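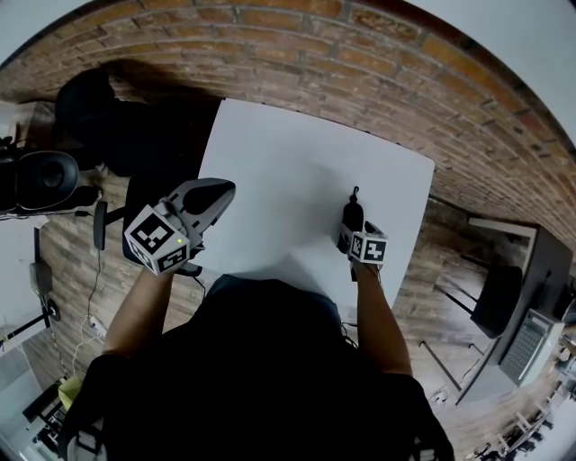

Two hand-held grippers and their marker cubes at a white table, seen from overhead.

If you spend an afternoon with the people who write the software at Nudgate, you will hear far more about cubes than about robots. Each hand-held gripper carries a white cube covered in black-and-white square patterns, and those patterns are how a camera works out where the gripper is and which way it's tilted. A person moves the grippers the way they'd like a robot to move its own, and the software's job (the long, fiddly, rather lovely job) is to turn all that into a path an arm can follow.

The program that does the turning is called Birkolance, and it began in December as a weekend's worth of code that was supposed to be thrown away. It reads the corners of every pattern it can find, works out a position for each cube, and then has to decide how much to believe itself. A cube seen square-on is easy enough to measure in the flat of the image but surprisingly hard to pin down in tilt, and for a while the early version would flip a gripper from one angle to its mirror image and back again, like somebody shaking their head. The cure was to let neighbouring faces vote whenever two of them were in sight, and to lean on the last good answer when they weren't.

Then there's timing, which took up a good deal more of the winter than anyone had planned for! The jaws report on one clock and the camera on another, and a gap you would never notice by eye can have a planned grasp closing on air beside the thing it wanted. Nudgate's team wrote a small tool, Porklow, that lines the two up and draws them as a pair of coloured traces, and I'll confess I could have watched it scroll by for an hour. One recording I was shown ran to 737 samples, with 4 flagged in orange where the pose had jumped further than a human wrist could manage.

Planning comes last. The Sandhu planner takes the cleaned-up paths for both hands and asks whether a pair of real arms could follow them without knocking elbows, and where they couldn't, it nudges the timing first and the shape of the movement only if it must. People are wonderfully casual about crossing their wrists, and arms bolted to a bench are not. The team would like the planner to handle a library of 500 recordings overnight, and at present it gets through a little over half before the morning kettle goes on. The next release moves the collision checks to a second processor, and after that they mean to go back to the tilt problem, which still turns up now and then in poor light.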